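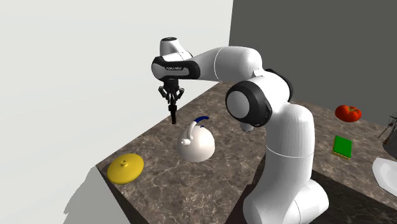 About Hodum

Company > About us > What we do

Hodum records demonstrations for robot learning. A person drives a simulated arm through a household task, the simulator logs what the arm and the objects did, and the log is checked, labeled and delivered to groups that train control policies. We don't train policies for sale and we don't build hardware.

The company was started by Duyên Lò and Reda Helmy, who had both spent several years maintaining simulation tools for other people's projects. Duyên runs the scene and physics side. Reda runs recording and review. There are 14 of us, five of whom work full time as operators.

What a recording contains

Each episode begins from a saved scene state and ends when the operator marks it done or gives up. In between we store joint positions and velocities, the commanded gripper opening, the pose of every movable object, contact forces at the fingertips, and the operator's raw input before any smoothing. Images are rendered afterward from the stored states. A client who wants a different camera position or a different resolution gets a new render of the same episode, with the same motion.

The standard delivery has two views. One is a fixed view from the side of the counter, wide enough to take in the arm and the objects near it. The other looks along the gripper, past the fingers to whatever is between or beyond them. Policies trained on the fixed view alone tend to do well on the approach and badly on the last few centimeters, where the arm hides the contact. The gripper view has the opposite weakness. It is often dark, a nearby object can fill most of it, and it says little about where the rest of the kitchen is. Most clients take both.

Scenes

Our kitchen library, called Josier, holds 865 counter layouts. A layout fixes the furniture, the wall colors, the stone or wood of the countertop and the lighting. Objects are placed separately at the start of each session: kettles, lids, produce, sponges, dishes and a longer list of things that are awkward to hold. Placement is random within limits set by the task. An object that isn't needed for the task stays in the scene as clutter, and operators are told to leave it alone unless it is in the way.

Marbled counters are used more than they would be in real homes. Veins and blotches in the stone give a vision model edges that belong to no object, and models trained only on plain surfaces handle them poorly. The same applies to very dark objects. Under our default lights a nearly black item loses most of its surface detail, and the model has to work from the outline.

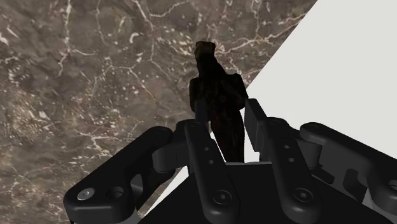

We kept these cases in the library after some discussion in the first year. Brightening the objects made review faster and made the delivered data less useful. Review now uses a second render with flat lighting, and the client receives the original one.

Operators

Operators work with a handheld controller and two screens. Training takes three weeks. The first is spent on free movement with no task, the second on single grasps, and the third on full tasks with a reviewer watching. After that an operator records in blocks of 50 minutes and changes task between blocks. Long runs of one task produce very uniform motion, and a model trained on it copies the habits of one tired person.

We ask for ordinary human variation. An operator may approach a kettle from the handle side or from above, and may turn a lid before lifting it or lift it straight up. Pauses are allowed. Hesitation at contact is left in the recording and marked, so that a client can remove it or keep it.

Failed attempts are kept too. A dropped object, a missed grasp or a collision with the counter is labeled with the time it began and a short code from our failure list. Whether to use these episodes is the client's decision – some train on them directly, some use them only to build a detector, and some ask us to leave them out of the package.

Review

A batch is 998 episodes. Each one is replayed in full by a reviewer other than the operator who recorded it. The replay is compared with the stored object poses, and any episode in which the two drift apart is rejected, including those where the task was plainly completed. Drift usually points to a contact problem in the physics: fingers sinking slightly into a surface, or a light object jumping when it is released. These go back to Duyên's group with the scene state attached.

Labels are written in plain sentences, one per sub-task. Reviewers describe what the arm did, with the object named as a visitor to the kitchen would name it. If a reviewer can't tell what an object is from the delivered views, the label says so and gives the catalog name in a separate field.

Tools

Two of our internal tools are available to clients. Đàm is the episode viewer. It opens a recording, steps through it at any rate, and plots finger force against gripper opening. Tirik is the placement tool that sets objects on a counter and checks that each can be reached by the arm without a collision. Both run on an ordinary desktop computer. Documentation is included with the first delivery, and the file format is described in full so that neither tool is required.

Limits of the data

Simulation leaves things out. Our rendering does not model lens dirt or motion blur unless asked for. Liquids are not simulated, so a kettle in Josier has mass but no contents that move. Cloth is available in a small number of scenes and is slow to record. Sponges are treated as stiff blocks, and a policy that squeezes one hard will learn the wrong force. Clients who plan to move to a real arm should expect to collect their own examples for contact-heavy tasks, and we will say which of our tasks fall in that group before an order is placed.

Working with us

New projects start with a written task list and a trial batch in scenes chosen by the client. The recording rate and the label format are fixed after the trial and stay fixed for the rest of the order. Questions about scenes and physics go to Duyên Lò. Questions about recording, review or operator positions go to Reda Helmy.

Page last revised July 9, 2018.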